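Koskela puts hand-held grippers to work on household clutter, and keeps the claims small

Trosbridge, February. Koskela has begun comparing finger pads for its hand-held grippers in an ordinary bedroom, tissues and bin included.
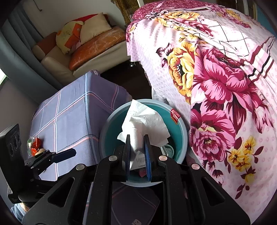 By the Davwood press desk | Trosbridge

The plan is 200 pick-ups with each of 2 ridged pads. An earlier bench run at Tullilham scored 81 out of 100, a figure Koskela doesn't expect to see again on bedding.

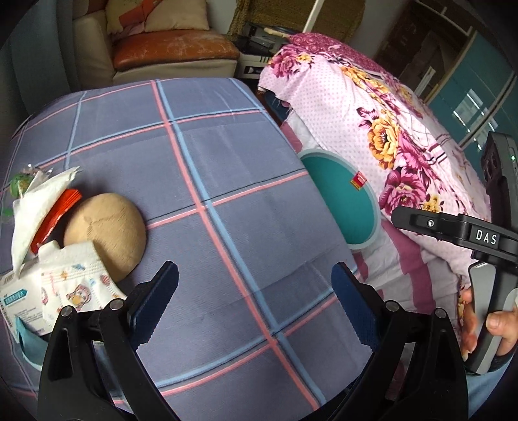

Crumpled tissue is a poor guide to heavier goods, and a person's wrist hides plenty of faults. Anything under 70 per cent will be published too.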